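Jurnska Hand Kit

The Jurnska Hand Kit is a hand-held gripper tool sold and rented by Jurnska, a small equipment firm, for recording manual tasks that are later used to train robot arms. A person carries the tool and works its two fingers directly, so no robot is needed at the place where the recording is made. The kit is offered mainly to research labs and to companies that build household robots.

Background

Jurnska began as a repair shop for laboratory arms. Its first gripper tool, called the Arkis, was made for a single customer and was never put on general sale. According to Sorcha Semple, who led the design of both products, the Arkis was too heavy to hold for a full working session, and its fingers had to be removed with a special wrench. The Hand Kit was released in September of the following year with a lighter body and fingers that come off with an ordinary screwdriver.

Design

The tool has two opposing fingers with replaceable pads. A camera above the fingers has a wide view, so that the object being handled and much of the room around it are recorded together. Opening width is logged along with the video. The tool has no motors; the operator's own grip opens and closes the fingers, and a spring returns them to the open position.

Pads are sold in soft and firm grades. The soft grade is meant for cloth, hair ties and thin plastic, and wears out faster. Jurnska advises changing both pads at the same time, as a worn pad paired with a new one tends to pull light objects to one side.

Contents and terms

The standard kit holds 2 gripper tools, a charger, a set of spare pads in each grade and a padded case. It can be bought outright or rented for a minimum of 7 days. Renters receive a short training call before the first session. Repairs are free during the rental period, but pads are charged separately – a point that has drawn complaints from smaller labs.

A separate service, Trallance, handles the recordings after they are made. It checks files for dropped video, blurs faces and sorts the sessions by task. Trallance is billed by the hour of video and is not included in the price of the kit.

Use

Most published work with the kit deals with sorting and tidying in ordinary homes. Small soft goods are a common subject, since they bend, tangle and hide one another in ways that hard test blocks do not. The largest known set, the Pilkington collection, contains 483 sessions recorded in bedrooms and kitchens. Its organizer, Kenna Laing, asked the people taking part to use their own belongings and to leave their rooms as they were.

Reception

Reviewers have generally praised the weight of the tool and the ease of changing its fingers. Criticism has centered on the spring, which some operators find tiring after more than two hours of use, and on the shadow the tool throws over the work when a lamp is directly overhead. Jurnska has since offered a lighter spring as an option, but has made no change to the shape of the body.

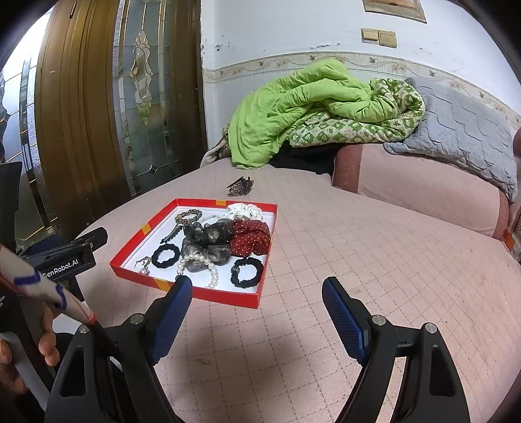
Photo: Pilkington collection. Gripper fingers with ribbed blue pads at a box of scrunchies and other hair accessories on a bed.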